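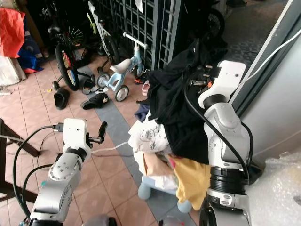

How many demonstrations does a two-armed robot need before it can pull one garment out of a mixed pile? In the Semwal study, about 2,000, provided the recordings come from many different homes and the pile is rebuilt between attempts.

Reading time: 2 minutes
Print this article | E-mail this article

The result comes from a comparison run by Thibault Arnaud and Csaba Kerekes of the Tridow manipulation group. They trained the same policy twice on data sets of equal size. The first set was recorded entirely in the Orndale lab, on one table with fixed lighting. The second was recorded in homes, with the clothes heaped on whatever low furniture the household had, including children's stools, and with the usual household items left on the floor. Both sets used two arms of the same type with two-finger grippers.

Testing took place in homes that appeared in neither set. A trial counted as a success if a single garment was lifted clear of the pile and held for the full hold period without a second garment coming with it. The home-trained policy succeeded in 66 percent of trials. The lab-trained policy scored well below that, and most of its failures occurred before contact: the gripper closed short of the cloth or came down beside the pile.

Once contact was made, the gap narrowed. Both policies had trouble with large dark garments lying across several smaller ones. Folds in black cloth show little contrast in the wrist camera image, and the grasp point drifts toward the nearest visible edge, which often belongs to a different item. Kerekes attributes most double lifts to this effect. Adding a short regrasp step, in which the gripper raises the cloth slightly, stops, and re-estimates the edge, reduced double lifts for both policies. It also lengthened each cycle, and the authors left it out of the headline figure.

The second arm contributed less than expected. In the demonstrations, operators used it mainly to steady the pile, and the policies copied this even when the pile was stable. Arnaud's group is relabeling the recordings to separate steadying from idle motion.

Two limits should be noted. Operators were not rotated evenly between the two sets, so some of the difference may reflect operator style. Sorting and folding were also outside the study, and the figure says nothing about either.

The annotated home recordings will be posted to the Karkska archive in September. Requests for the lab set should go to the Orndale office.

We use cookies to measure readership of this newsletter. By continuing to browse you accept their use. Manage settings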